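The Trenov Cup is a one-make racing series for small touring cars. It is held in Berkton and has 3 rounds every season, and the first one is in April. All drivers use the same Etero car, with an engine of 200 horsepower.
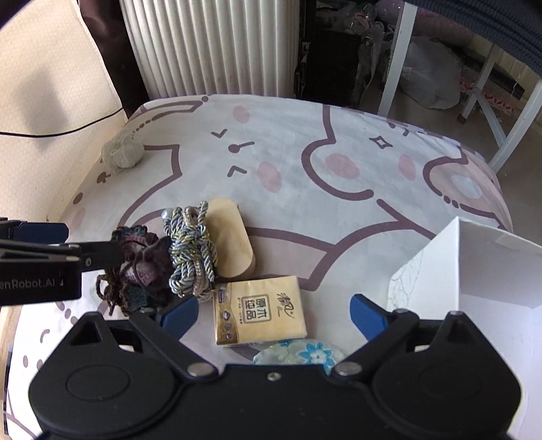
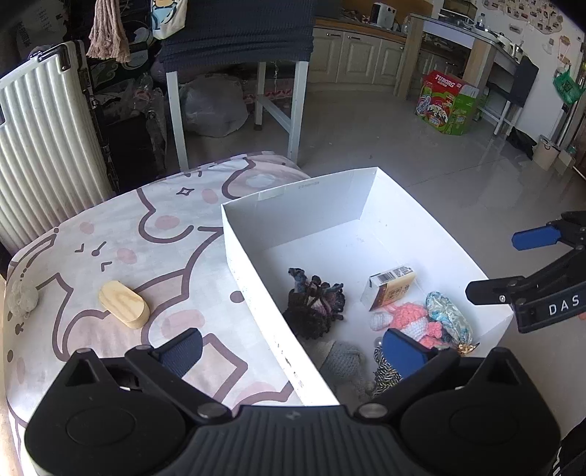 Each round consists of 2 races on Sunday. The starting order for the second race is the reverse of the first result. Tires are supplied by Sikora, and a team may use only one set per round. The record for most career points is 274. Cars are weighed after each race, and a car under the minimum weight loses its points.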